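The Purkell workshop builds a house robot, and tests it in a house that isn't there

The shared workshop at Purkell has 50 members and one long bench that everybody fights over. For most of the past year one end of it has belonged to a wheeled robot called Modise, built by a retired heating engineer who joined to mend a lathe and stayed. We spoke to him at four in the afternoon, when the laser cutter was finally off and it was possible to hear each other.

Modise is meant to drive through the ground floor of an ordinary house without hitting anything, and later to carry small things from one room to another. The base is cut from kitchen worktop. The wheels came off a scrapped floor polisher, and the motor board is a home-made design that is now on its fourth version.

"The first three all worked on the bench," he said. "Then you put the lid on, the heat has nowhere to go, and it cuts out halfway down the hall. Version four has a bigger heatsink and a fan. It's noisy but it runs."

Money has been a steady concern. The parts for the base came to £232, and he spent another £174 on motor boards that went in the bin. He keeps the receipts in a biscuit tin and would sooner not add up the rest.

Starting on the screen

Much of the work happens on a computer. He has modelled a small set of rooms in a simulator, using a free package of walls, doors and furniture called Nastness, and the robot's software drives through them before it is let loose on a real floor.

"I held out against it for months. I like things I can pick up," he said. "But I'd broken two bumpers and marked a skirting board, and my wife had a view on the skirting board. On the screen I can get it wrong 100 times in an evening and there's nothing to repaint."

The rooms are plain. He left the walls grey and spent his time on the doorways, the floors and the sort of objects that get left lying about. One layout he uses often has a red electric scooter on the floor of the far room, past a wire rack just through the door.

"A scooter is a horrible shape for a robot," he said. "The deck is low and the column is thin. If your sensor looks out at one height, it can see the one and miss the other. I wanted something like that in there early on, so I couldn't kid myself."

The rack causes a different sort of trouble. Wire shelving is mostly gaps, and his first attempt at mapping treated it as open space. He now marks anything with thin uprights as solid from the floor up, and gives it a hand's width of clearance.

Asked how well the simulated rooms match real ones, he was cautious. The floors on the screen are all perfectly level, he said, and the wheels never slip unless he tells them to. Carpet edges are still done by guesswork. He has started adding a small random error to each wheel, which made the driving look worse and the real tests go better.

"The light's another thing. You get a bright patch in a corner and the software loses the wall. I used to think that was a fault in the model, and then I watched the same thing happen in my own front room in December, with the sun coming in low."
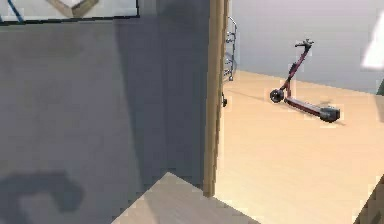 Back on the bench

The real machine was in pieces when we visited. The lid was off and the battery was on charge at the other end of the room, where the workshop rules say all batteries must be. He was fitting a second distance sensor, a Zolico unit bought second-hand, below the first one and close to the floor.

"That's for the low stuff," he said. "Shoes, cables, the deck of a scooter. The top one stays where it is and does the walls and table legs."

The bracket has been the slow part. It needs to be stiff, or the reading jumps every time the robot starts off, and the two he printed both flexed. The third is bent from a strip of aluminium and filed by hand. It took a morning.

Other members have begun borrowing his rooms for their own projects. One is trying out a window-cleaning machine in them, with windows added for the purpose. He shares the files freely, but asks people to save their changes under a different name, after someone moved a door and he lost a weekend looking for a fault in his steering.

The carrying tray comes next. He has a design on paper and doesn't want to start cutting until the robot can get through a doorway at normal speed with both sensors running.

"At the moment it slows right down and has a think," he said. "I'd like it to just go through."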